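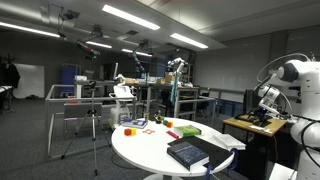 Figure 4. Round table before clearing, with books, paper and coloured cubes on the top.

Section 9. Clearing and Resetting the Round Table

9.1 Purpose

This section sets out how the shared round table is to be cleared at the end of a session and made ready for the next one. It applies to everyone who has signed for the Beyene Room, including visitors. Questions on the procedure should be sent to Ayantu Belay, Room Services, extension 363.

9.2 Before you begin

Allow enough time to finish the whole procedure in one go. A table left half cleared is harder for the next group to deal with than one left alone.

You will need:
One Jumimel storage tray, with lid
One Hetimov letter tray, for loose paper
A soft dry cloth
The room record sheet

CAUTION: Cables may hang beside the table and reach towards the floor, as the blue cable does at the front right in Figure 4. Check where each cable runs before moving a chair or stepping close to the table. Do not pull a cable to clear it out of the way.

9.3 Clearing the books and papers

1. Start with anything that extends over the rim. In Figure 4 this is the white item at the right, which is partly off the edge. Slide it towards the middle of the table before lifting it.

2. Lift stacked items one at a time, from the top. Where a hardcover book has been laid on a binder or folder, as with the dark navy book in Figure 4, remove the book first and then take up the binder with both hands, keeping it level.

3. Close all books and check them for loose sheets. Return any loose sheet to the letter tray, face up. Do not tuck it back into a book unless you are certain of its place.

4. Stand the books upright on the shelf marked Zallance, with the spines facing outwards. Large books go to the left. Small books are easily missed at the back of the table and should be looked for before you move on.

NOTE: Books bearing a library label are not to be shelved in the room. Place them in the returns box in the corridor.

9.4 Clearing the cubes and small pieces

5. Separate any cubes that are touching and look at each face for chips or marks. Put damaged cubes in an envelope, write the room name on the front and hand it in at the desk.

6. Place the cubes in the Jumimel tray in a single layer. They need not be sorted by colour.

7. Lay flat pieces, such as the orange open shape with small tabs, on top of the cubes. Do not bend the tabs or wedge the piece down the side of the tray.

8. Place sticks along the long side of the tray. Small upright pieces and figures go in last, where they will not be pressed by the lid.

9. Fit the lid. If it does not close easily, take out the top layer and pack it again.

CAUTION: Small pieces on the floor are a slipping hazard. Look under the table and along the carpet before you leave.

9.5 Wiping the table

10. Wipe the top with the dry cloth, working from the centre to the rim. Marks which remain should be reported. Sprays and wet wipes must not be used without permission.

9.6 Completing the record

11. Enter the time on the room record sheet and sign beside it. List anything missing or damaged, using the item names given on sheet 56.

12. Leave the sheet in its holder by the door.

Items found on the table which do not belong to the room are kept at the desk until the end of the month. Coats and bags should be handed in at once. For the laying out of materials before a session, see Section 4.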